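Most folks who write to Stulora are pricing their first repair bench for old desktop computers, so we start with the budget.
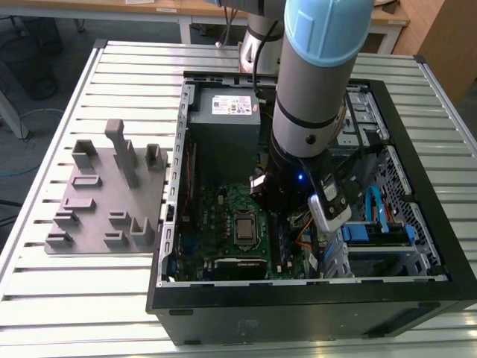

What should we set aside first? Start with the table and fixtures - the arm can wait. 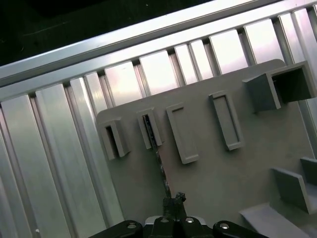
Fixtures get forgotten in nearly every budget. Holders come in several sizes, like the sockets and frames on this gray panel, so allow 34 hours for fitting.

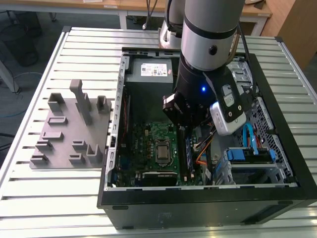
Åsmund Tveit wrote that he'd lease for 2 years before buying.

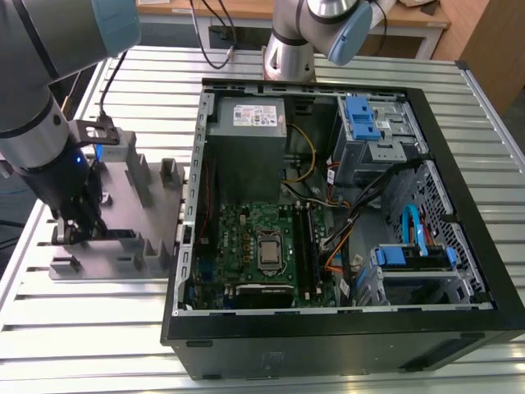
Gripper over the fixture tray, beside an open tower.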